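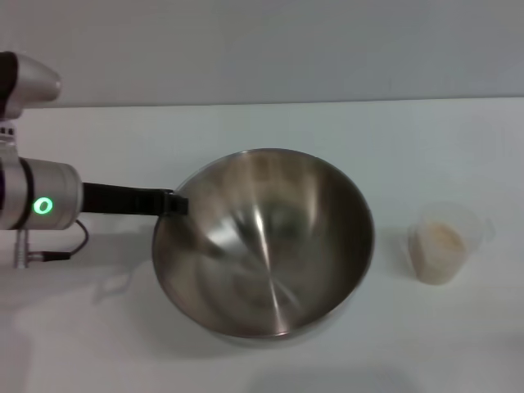 I've had the big Brimer mixing bowl since May and I'm ready to say it: I should have bought one years ago! It cost me 68 dollars at Purton (ouch, I know), and my sister Trinity Pettigrew laughed at me for spending that on a bowl. She has since borrowed it twice.

What I love is the depth. I can dump in 700 grams of flour and really go at it with a whisk without wearing half of it. The rim is thin, so it's easy to grab with one hand, and the brushed finish hides scratches way better than my old shiny Tillman did. Cleanup is a quick swipe with a sponge.

Gripes? It slides on a smooth countertop when you're kneading, so put a damp towel under it. It's also LOUD with a hand mixer. And there's no lid in the box – they want extra for one, so I use a dinner plate (looks silly, works fine).

Four and a half stars. If you mostly make pancakes for two, get the smaller size and save your cabinet space.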